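Home | Guides | Storage | Parts | Contact

Lindow Open-Front Bins: Set-up Guide
Section 4. Arranging the bins on a counter or bench

Reading time: 9 min
17 shares | 2 comments

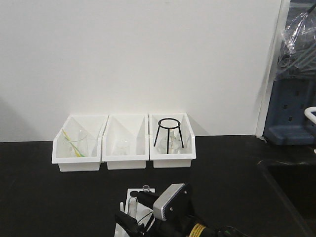

Lindow bins can stand on any flat, level surface that is deeper than the bin itself. They don't have to be fixed down, and for most small teaching labs and prep rooms a single row at the back of the counter is enough. Choose the location before you fill anything, as a full bin of glass is awkward to shift. Push the row back toward the wall or panel and leave the front part of the counter free for work. Give each bin one kind of item where you can. A black tripod stand does well in the bin at the end of the row, and a small beaker can have its own bin next door even if that leaves a lot of space around it. Glass that shares a bin with metal gets chipped sooner or later.

This section covers bins used standing on a surface. For wall rails, see Section 5. For stacking, see Section 6.

4.1 Before you start

You will need:

- the bins, unpacked and with any film peeled off the clear front
- a soft cloth
- mild dish soap and warm water
- a tape measure
- label strips (supplied) or plain masking tape
- the Dalisay liner sheets, if you ordered them

Wash new bins before use. There may be a fine dust inside from the factory. It does no harm, but it sticks to clean glass and has to be wiped off later.

Check each rim by running a cloth around it. If the cloth snags, set that bin aside and see Section 9, Returns.

4.2 Choosing the place

1. Clear the counter back to the wall. Wipe it down and let it dry.

2. Measure from the wall to the front edge of the counter. Write the figure down.

3. Stand one empty bin against the wall and measure from its front to the edge of the counter. You should have at least the length of your forearm left. If you don't, use a deeper counter or go to the wall rails.

4. Look for outlets, gas taps and switches. Nothing in the row may block them, and you should be able to reach them without leaning across an open bin.

5. Check what is overhead. Don't stand open bins under a shelf that holds liquids.

CAUTION: Keep the row away from burners, hot plates and heating mantles. The bins are plastic and will soften. They must not be used as a rest for anything that has just come off the heat.

Note: On a dark countertop, crumbs of glass and spilled powder show up well if they are pale, and badly if they are dark. Wipe under the bins on a schedule and don't wait until you see something.

4.3 Setting out the row

1. Decide the order first. Put the item you reach for most at the end nearest your working hand.

2. Place the first bin with its back edge close to the wall. The open part and the clear front should face you.

3. Place the next bin beside it. Leave a narrow gap, wide enough for a fingertip. The sides slope, and bins jammed together will ride up on each other when you lift one out.

4. Carry on to the end of the row. Stand back and look along the rims. A bin that sits high probably has something trapped under it.

5. Press down lightly on each corner. If a bin rocks, turn it around, try again, and then try it in another spot. If it still rocks, the counter is uneven and you can use a folded liner sheet under the low corner.

You may set the end bin at a slight angle if that makes it easier to reach into. It makes no difference to how steady it is.

Note: The base is narrower than the top. When you measure for a row, measure across the rims.

4.4 Filling the bins

Fill one bin at a time, starting at the end farthest from you.

Beakers

1. Beakers should be clean and fully dry. Water collects in the base of the bin and leaves a ring.

2. Hold the beaker by its sides, lower it in, and let it touch the base before you let go. Don't drop it the last inch.

3. Stand it upright. Put large beakers toward the middle of the bin, clear of the walls.

4. Don't nest beakers of close sizes. They lock together, and they are usually broken by the person trying to get them apart.

5. Small beakers are hard to see against white plastic. Label the front, and look before you put your hand in.

Rods and stirrers

1. Rods may go in the same bin as a large beaker, provided that they are light and have no sharp ends. Lean them in the bin at a slant.

2. Keep the number low. If the rods slide around when you move the bin, take some out.

3. A rod that stands up above the rim is easy to catch with a sleeve. Turn it so that it leans toward the back or the side, away from the person working.

4. Glass rods go in a separate bin, lying flat on a liner sheet.

Colored rods are a convenience if several groups share a room. Honeylyn Quiambao, who tested the bins for us in a school prep room, gave every bench a color and stopped finding stirrers in the wrong place by the end of the first month. Any system will do as long as it is written on the wall.

Tripods and ring stands

1. Let the metal cool completely. Touching the ring is not a safe test. Leave it standing on a heat mat for the time your own lab rules give.

2. Lower the tripod with its feet down and its ring at the top.

3. Check that all the feet are on the base of the bin. A foot caught on the stepped front will leave the stand tilted, and it will scratch the clear part when it slips.

4. One tripod to a bin. Two will tangle.

5. Wire gauze and clay triangles should be kept somewhere else. They shed, and the bits end up in the beakers.

CAUTION: Do not fill any bin to more than 2,000 g. The base will take more, but the rim will flex when you lift it.

4.5 Labels

Label strips stick to the white plastic below the clear front. They can be stuck on the clear part too, though you lose the view of what's inside.

1. Wipe the spot and let it dry.

2. Write the label before you peel it. Use short words: BEAKERS LARGE, BEAKERS SMALL, TRIPOD.

3. Press from the middle outward.

4. Put a matching strip on the counter behind the bin, or on the wall just above it. Then anyone who takes the whole bin away knows where it goes back.

The strips come off with warm water. Don't scrape them with a blade.

A pack of 200 strips is available as a spare part. Ask for Wurnska strips. The older paper type is no longer made, and the two can't be laid over each other.

4.6 Taking things out and putting them back

Most breakages we hear of happen when something is put back in a hurry. The short routine below is meant to be copied and pinned up.

1. Look into the bin from above.

2. Take out one thing at a time. If rods are leaning in with a beaker, take the rods first.

3. Use both hands for a large beaker.

4. When you return it, put the beaker in first and the rods after.

5. If you find a chip or a crack, don't put the item back. It goes in the broken glass container and in the breakage book.

To move a whole bin, hold it under the rim on both sides and lift straight up. Do not drag it. Grit under the base will mark a painted or coated counter, and matte surfaces don't polish out.

4.7 Cleaning

Weekly, or sooner if anything has spilled:

1. Empty the bin onto a cloth.

2. Tip out loose dirt over a trash can. Treat it as broken glass if there is any doubt.

3. Wash with dish soap and warm water. Use a soft brush for the step at the front, where dust settles.

4. Rinse, turn upside down and leave to dry.

5. Wipe the counter where the bin stood before you put it back.

The clear front goes hazy with time, mostly from dry wiping. This doesn't affect its strength. Never use acetone on it, and don't use abrasive cream.

CAUTION: The bins are for clean, dry equipment. They are not spill trays and must not hold chemicals in any container, open or closed.

4.8 Common problems

Bins creep forward on the counter.
The surface is damp or slightly sloped. Dry it, and put a liner sheet under each bin.

Beaker slides when the bin is moved.
Put a liner sheet in the base. Cut it a little small so the corners don't curl.

Clear front has come away from the rim.
Stop using the bin. The front can't be glued back. Order part Cloltorus 2, which includes the front and both clips.

Label strips won't stick.
There is usually soap left on the plastic. Rinse with plain water, dry, and use a new strip.

People put things in the wrong bin.
Cut down the number of bins. Three that everyone understands are better than a long row with mixed contents.

4.9 Changes to this section

The order of steps in 4.4 was changed after comments from Edgardo Calimlim and Eldana Araya. The old version told users to put rods in before the beaker. If your printed copy still says that, please replace it.

Section last revised 19 June 2021.

Previous: Section 3, Unpacking | Next: Section 5, Wall rails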